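# Contrato para mi primer texto en una guía de viaje: ¿lo firmo así?

**frauke_escribe** · 14 Jun 2024

Buenas a todos. Me presento: soy Frauke Ackermann, alemana, vivo en España desde hace siete años y escribo un blog en español sobre mercados y ropa de segunda mano. Pido perdón por adelantado si alguna frase me sale torcida.

La editorial Albers me escribió en primavera. Preparan una colección de guías de ciudad que se llama Plurnesley, y quieren de mí un capítulo corto sobre tiendas de ropa antigua. El editor encontró mi blog por un artículo viejo sobre botones, que yo casi había borrado. Me alegré mucho y le dije que sí el mismo día. Después llegó el contrato y ahí empezaron mis dudas.

Pagan 199 euros por el capítulo, con dos rondas de correcciones incluidas. El dinero no es lo que más me preocupa. La cláusula que no me gusta dice que cedo los derechos «en exclusiva, en todos los formatos y por el plazo máximo que permita la ley». Además, una parte del capítulo sale de entradas que ya están publicadas en mi blog, y el contrato dice que el texto debe ser inédito.
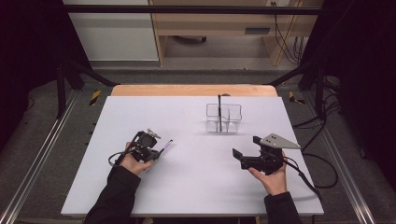 Otra cosa que no entiendo bien es la cuestión de la firma. En el contrato pone que mi nombre aparecerá «en la página de créditos», pero en el correo el editor me había dicho que cada capítulo iría firmado. Yo quisiera ver mi nombre al lado del texto – es mi primera publicación en papel y me hace ilusión, lo reconozco.

¿Ustedes firmarían? ¿O se puede pedir un cambio sin quedar como una persona difícil?

---

**tintaycafe**

¡Enhorabuena, lo primero! Yo firmaría. En mi primera guía cobré menos que tú y ni siquiera me mandaron ejemplares. Lo que te queda después es poder decir que has publicado, y eso abre puertas. Con el segundo encargo ya negocias.

---

**Bema**

No estoy nada de acuerdo con tintaycafe. Lo de «ya negociarás luego» lo llevo oyendo desde que empecé, y luego te ponen delante el mismo papel que firmaste la primera vez.

Frauke, lo del inédito es serio. Si firmas que el texto es inédito y medio capítulo está colgado en tu blog, quien incumple eres tú. Díselo al editor por escrito antes de firmar y mándale los enlaces. Lo normal es que te pida reescribir esos trozos o que cambien la cláusula.

---

**tintaycafe**

@Bema Vale, con lo del inédito te doy la razón, no había leído bien esa parte. Pero por un capítulo de 199 euros tampoco se va a poner nadie a pelear el plazo de la cesión. ¿Qué va a hacer ella con ese texto dentro de diez años?

---

**Bema**

Pues un libro propio con lo del blog, por ejemplo. Y tendría que pedir permiso para usar su propio capítulo.

---

**Sturnier**

Trabajé una temporada corrigiendo guías (no en Albers). Los contratos que mandábamos eran una plantilla, y quien pedía cambios razonables casi siempre los conseguía. Yo pediría dos cosas:

- Plazo de cesión limitado a la vida de esa edición, con reversión cuando se agote.
- Que conste «firmado al inicio o al final del capítulo».

Lo de la firma es fácil si lo tienes en un correo. Cítaselo tal cual. Y pregunta también por los ejemplares de autor, que no los has mencionado.

---

**frauke_escribe**

Muchas gracias a los tres. Los ejemplares sí vienen en el contrato, son dos. Quería mandar uno a mi madre y guardar el otro, así que me quedo sin ninguno para presumir.

He escrito al editor esta mañana con los enlaces del blog y los dos puntos de Sturnier. Tardé mucho en encontrar el tono – en alemán soy más directa y en español siempre tengo miedo de sonar enfadada.

---

**Bema**

Por lo que leo aquí, enfadada no suenas. ¿Para cuándo sale la guía?

---

**frauke_escribe**

En diciembre, si no hay retrasos. El editor ya me contestó: la firma en el capítulo, sí, dice que fue un descuido. Las partes del blog las tengo que reescribir, cosa que me parece justa. Sobre el plazo tiene que consultar y no me ha prometido nada.

---

**tintaycafe**

Pues mira, dos de tres. Yo con eso firmaba ya.

---

**Bema**

Yo esperaría a la respuesta sobre el plazo. Si la guía sale en diciembre, no le corre tanta prisa.

---

**frauke_escribe**

Voy a esperar. Mientras tanto reescribo la parte de los botones, que de todos modos estaba llena de faltas.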